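3.2 Sorting surfaces and the handling of printed garments

Figure 1. Heathered blue garment with white printed lettering on a speckled white tabletop.
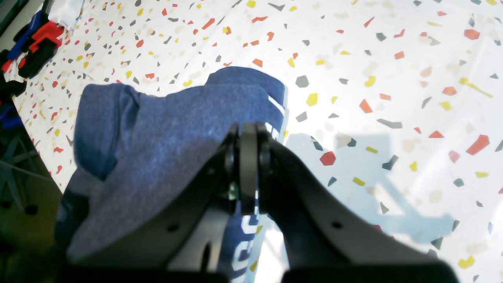 One participant in the Trestville group objected to the whole idea of a folding table. She said that she had folded on the bed for as long as she had kept house, that a table made her stand up straight and hurry, and that a shirt folded in a hurry came out of the drawer looking as if it had never been folded. Four others in the same group agreed with her in part. They used a table for sorting and moved to a bed or a sofa for folding.

Remarks of this kind led us to treat sorting and folding as separate tasks, although most of the household literature we read groups them together as "finishing." In our diaries the two were often done in different rooms and sometimes on different days. Of the 204 households that returned a complete diary, a large share sorted on whatever flat surface was closest to the dryer or drying rack, and the kitchen table was named more than any other piece of furniture. Folding was more scattered.

The surface itself came up more than we had planned for. The diary form had no question about it, but people wrote in the margins. Plain pale tables were liked for finding lint and loose threads. Patterned tops, such as the terrazzo type in Figure 1, with chips of red-orange, mustard yellow and gray on white, drew mixed comments. Some respondents said that a patterned top hid small items, and baby socks and hair ties were mentioned by several. Others liked it because crumbs and marks from breakfast did not show, although one of them added that this was also the reason she wiped it twice before putting clean clothes down. We did not measure how long people took to find small items on different tops, and the comments should be read as opinion only.

Printed garments were the second subject that people raised without being asked. A T-shirt or sweatshirt with lettering across it can be folded so that the print lies flat, so that it is creased along one or two lines, or so that it ends up inside and out of sight. In the Bollent group the usual habit was to fold with the print facing out, so that the shirt could be picked from a stack without unfolding it. In the Trestville group the print was more often turned in. The reason given was wear: people believed that lettering rubbed against the next shirt and cracked sooner. We have no data on whether it does.

A bunched garment gives few clues about which way it should go. In Figure 1 only part of the lettering can be seen, and a person sorting by print would have to open the garment out before placing it in a pile. Respondents who sorted by owner told us that this was the slowest part of the job for them - plain shirts were known by size or color, but printed ones in similar shades had to be opened and read. Households with teenagers mentioned this most. Two of them had settled the matter by giving each child a basket and no longer sorting shirts at all.

The habits reported for sleeves were more even. Nearly everyone folded the sleeves in behind the body before making any other fold. A small number folded the shirt in half lengthwise first and laid both sleeves back together. Sleeves hanging over the side of a table were described as a nuisance on narrow tables, where the weight of a heavy sweatshirt could pull the rest of it down. Respondents with narrow tables tended to work from the middle outward and to keep the finished piles somewhere else, usually on a chair.

We coded each diary entry for surface, order of work and place of storage, using the Bhatia scheme with 9 categories in place of the original set. The added categories cover chairs used as shelves, piles left in place until the next day, and garments taken straight from the drying rack and worn. The last of these was more common in January than in the warmer part of the diary period. Entries that named more than one surface were coded by the first surface named, which probably understates the use of beds. The marginal comments were transcribed separately and are discussed again in Section 4, together with the storage results from the Neltis interviews.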